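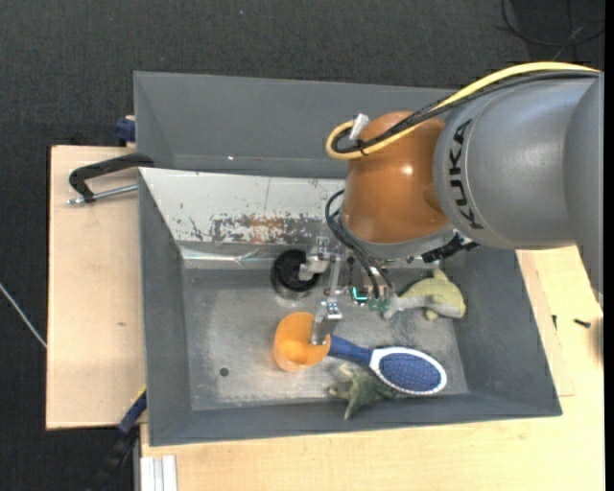
Mikkel Mikkelsen grins when he gets to the number. "We had 189 grasps in the first round and I was happy with that. Then Stijn said, what if we let it be wrong on purpose?"

That was in February. He and Stijn Mulder had been teaching a multi-fingered hand to pick household things out of a bin: cups, brushes, soft toys. The usual approach is to train on grasps that worked. Mulder wanted the near misses too, and he wanted each one paired with the small finger move that would have saved it.

"A cup rim and a plush toy ask for such different things from a finger," says Mulder. "With the toy you can be sloppy and still get it. With the rim you're off by a few millimeters and it's gone – and that's the part I love, because those few millimeters are full of information!"

They called the method Medve, and it has been a good spring for it. On objects it had never met, the old version managed 16 clean picks out of 55 tries. Medve, given the same 55 starting layouts, more than doubled that.

Mikkelsen is quick to say where it still struggles. Flat things against a wall are hard, and so is anything lying under something else. "It goes for the top one, fine, but it should be planning for the second," he says. Mulder already has a notebook page on that, and they start on it Monday.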